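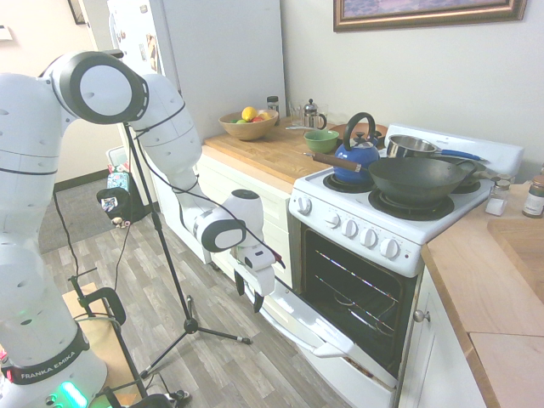 Sumathi Bhat wrote to me after the abstract went up and asked why anyone would spend a summer comparing fingers when the policy is what fails. Read that out first, then answer it. She has a point and half the room will be thinking the same thing.

My answer. We logged 1026 trials on the kitchen tasks. Same arm, same controller gains, same operator for all the teleop. The only thing we meant to change was what sits past the wrist. The spread between the best and worst gripper was bigger than the spread between any two policies we had trained up to then. So I stopped training policies for a while.

Pause. Drink water.

SETUP

The arm is a Franka, standing on the left side of the stove with the gripper pointing down toward the oven door. White electric stove, coil burners, drop-down oven door, racks inside. Kettle, wok, saucepan and frying pan on top. We left the cookware on the burners for the oven trials too. The long wok handle reaches across the kettle and makes the approach from above harder than people expect. Somebody always asks if we cleared it. We did not.

Mention the stand behind the arm with the camera mount clamped to the pole. I will come back to it. Cameras were the second half of the comparison and I only have a few minutes on them.

GRIPPERS

Three candidates.

Monti. Parallel jaw, two stiff fingers, flat pads. Cheap to replace. This was our baseline and most labs in the room have something close to it.

Cilska. Also parallel jaw, longer stroke, compliant pads. Heavier. We had to redo the payload settings, and the first batch of data had to be thrown out when I found the old tool mass still loaded. Say this out loud. Check your tool mass after every swap.

Indura. Underactuated, wraps around the object. Looks great in demos.

Tasks were: pull the oven door down from closed, push it back up, pull a rack out by its front edge, lift the kettle by its handle, move the saucepan one burner over. Everything cold, power off at the breaker.

RESULTS, DOOR

Do the door first. It is the least flattering to Indura. A wrapping grasp on a door handle sounds right, but once the fingers have closed the wrist cannot rotate relative to the handle, and the door swings on an arc. The force builds until the arm faults. You can fix it with a better path or lower stiffness. With the settings we held fixed, it faulted a lot.

Monti did well here, and I think it was because the pads slip. The handle rolls a little between the fingers as the door comes down. I have been asked whether slip is a fair thing to take credit for. I don't know. It worked.

Cilska was in between. The compliant pads absorbed some of the arc and then ran out.

RESULTS, KETTLE AND PAN

Order flips. The kettle handle is an arch, and with stiff parallel fingers the body swings under it as soon as it leaves the burner. Indura holds it well. Cilska holds it if you grasp dead center, and off center you get a tilt that gets worse during the move. Monti dropped it often enough that we switched to a folded towel on the burner next to it.

Saucepan: all three fine. Go past this slide fast.

RESULTS, RACK

368 of the trials are rack pulls, more than any other task. I kept adding to them when the numbers would not settle. The front edge of a rack is thin wire and it reflects light, so the depth image has holes exactly where you want to grasp. I spent two weeks blaming fingers for what was a camera problem. Good bridge to the next part.

CAMERAS

Two positions. Wrist mount, and fixed on the stand.

Wrist view was better for the kettle. Close up, the handle fills the view and you get clean edges. For the rack it was bad. By the time the gripper is down at the open door the wrist camera sees mostly door and its own fingers.

The fixed view sees the whole approach but the arm blocks it for part of the reach. We moved the stand several times. Small moves mattered. If you bump one leg of the tripod, recalibrate, even if it looks like it went back to the same spot. We taped the feet after the second time.

Using both was best on every task except the saucepan, where it made no difference I could measure.

CONTROLLER

Short section. We ran Jekix for the impedance loop on all of it. I ran a side comparison against the stock controller with 600 N/m translational stiffness on both, Monti only, door task only. Jekix gave fewer faults on the way down. On the way up they looked the same. It is one gripper and one task, so don't let anyone quote it as more than that. If they ask for plots, they're in the backup slides.

WHAT I WOULD BUY

People will ask, so put it up on the screen. If your task list is mostly doors and drawers, Monti. If it is mostly things with handles that you have to carry, Indura, and plan on doing real work on your door motions. We kept Cilska on the arm for the mixed runs in July. It was never the best on the hard tasks and it was never the worst either, and swapping hardware in the middle of a session costs more time than I had budgeted.

BACK TO SUMATHI'S QUESTION

She is right that a good enough policy could get the door open with any of these. Ours could not, and I would have kept collecting demos for another few months before looking at the pads. That's the argument for doing the boring comparison early.

LIKELY QUESTIONS

Gas stove? Not tested. Knobs are next, on the same electric stove.

Suction? No.

Force-torque sensor at the wrist? Not in this set. We used the joint torque estimates from the arm.

Will the data be released? The door and rack trials, yes, once I have relabeled the faults. Kettle trials later.

If time is short, cut the controller section and the saucepan slide. Keep the tool mass story.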